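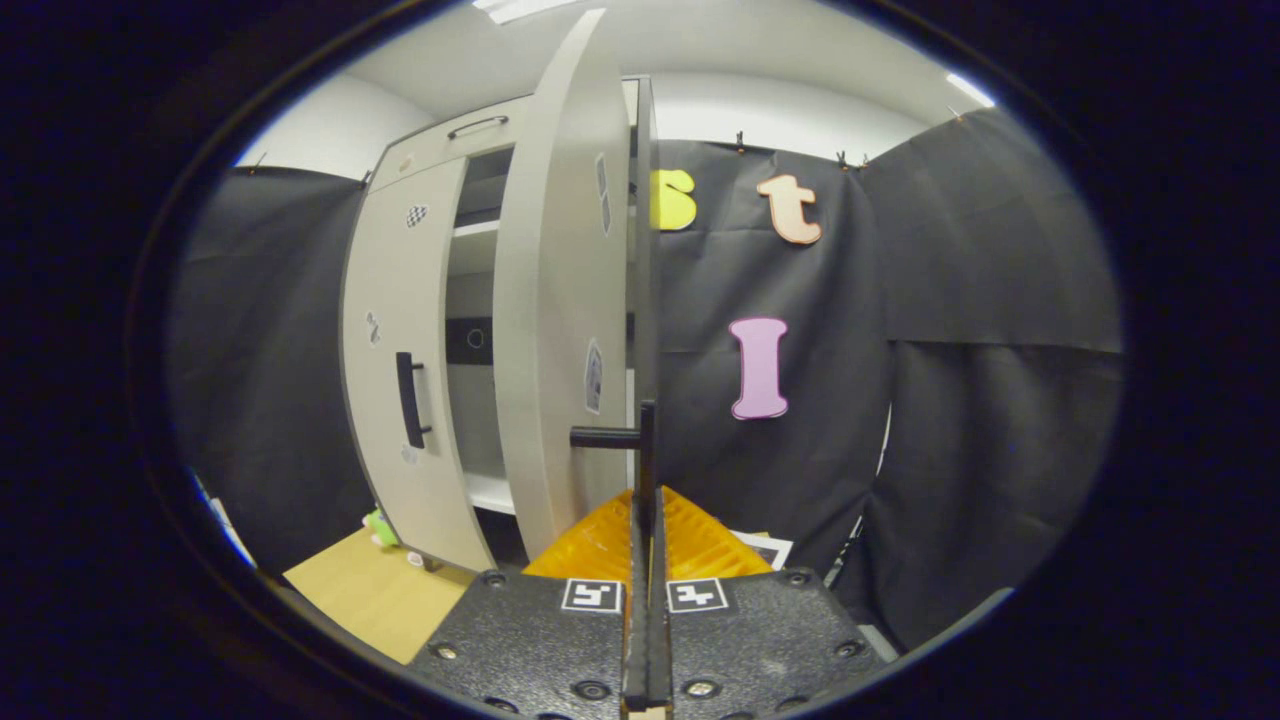

05/04/2026, Sunday

Notes on the small gray cabinet, doors and handles. Continued from the March pages.

I was alone in the workshop until lunch, so I took the time to do the doors slowly. The cabinet has one drawer on top and two doors under it. The left door gives no trouble. I opened and closed it 50 times and the handle stayed tight. The right door is the one that Ok-hee complained about, and she was right. When it is wide open it stays, but when it is only a little open it wants to move by itself. I think the upper hinge screw does not bite any more. I put in a screw 3 mm longer and after this it was better, but not perfect.

Handles: the vertical ones on the doors are black. For the spare ones I wrote to Kulthorpe, and they can send a bag of 96, which is far too many for us. Si-eun will ask if Vomell sells them by the piece. Please do not order before she has the answer.

Shelves: the white shelves inside are fine. I wiped both of them with a damp cloth and let them dry with the doors open. No soap, it leaves a film.

Stickers: they stay. I know we discussed to remove them before painting, but we are not painting now. The heart with the black and white checks is on the left door near the top, the small gray animal is lower, and the little one that looks like a cloud is under it. If somebody cleans this door, please go around them and do not rub over the corners.

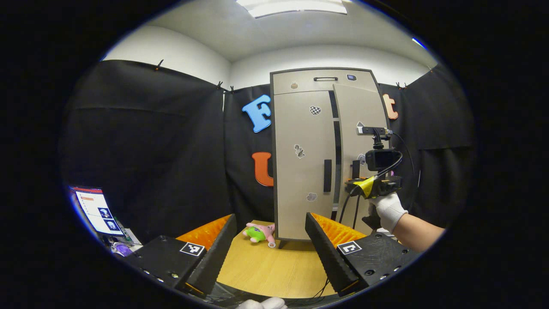

Bok-nam Son thinks the hinge screw is a waste of time and that the hole should be filled with glue and a thin piece of wood, then drilled again the next day. A longer screw will hold for one month, according to him, and then we will have a bigger hole and the same door. I cannot say he is wrong. I have no wood glue here that I trust, the bottle on the shelf is very old.

So the plan is:
Keep the long screw until the glue comes.
Fill and drill the upper hole, leave the lower hinge alone.
Repeat the 50 openings on the right door and write the result on this page.

I did not check the drawer today. Karla has the thin screwdriver, I need it back.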